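Folding and Storage of Pleated Garments: Project Report
Textiles Care Module, Wunham
Rhona Purves and Zaid Zein

1. Background

The costume store at Wunham holds 190 items, of which the pleated ones cause most of the work before a show. Skirts are folded in half and stacked, and the pleats are then steamed back into line by hand. Our project compared three ways of putting a pleated skirt away: folded flat in quarters, rolled lengthwise, and hung from the waistband. The measure was how far the pleat edges had shifted when the skirt was next laid out.

2. Material

All trials used grey pleated skirts from the Gondance production. The cloth was not tested for fibre content, as the labels had been removed. Pleats were pressed once at the start of the project and not again until the trials ended.

3. Laying out

Each skirt was placed on a plain white surface with the waistband away from the person measuring. The hem was allowed to spread. We first tried to keep the pleats parallel, but this meant pulling at the hem, and the pulling moved the edges we wanted to measure. After the second trial the cloth was left to fan as it fell.

Pleats were numbered from left to right. A nearly straight pleat was used as the reference line, and the curved pleats to its left were measured from it. Where an overlapping layer stood away from the cloth beneath, the edge was taken at the upper layer. The dark grey colour made thin pleat lines hard to find in weak light — the wider folds threw enough shadow to be read without difficulty.

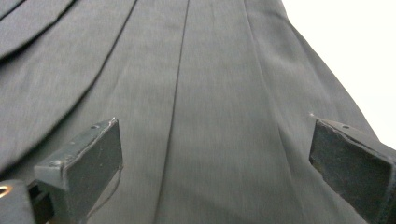 4. Results

Rolling gave the smallest shift in the pleat edges. Hanging came close, but the waistband sagged between the clips and the outer pleats opened. Quarter folding left a cross crease through every panel, and this crease was still there after a night on the rail.

5. Limits

One size of skirt was used throughout. Kaisu Keskinen repeated the measurements for the rolled skirts only, so the other two methods rest on a single set of readings. Storage time was also short, ending in February when the skirts were needed again.

6. Recommendation

Roll pleated skirts from one side seam to the other, tie loosely with tape at both ends, and store in a single layer. Hang only where drawer space has run out.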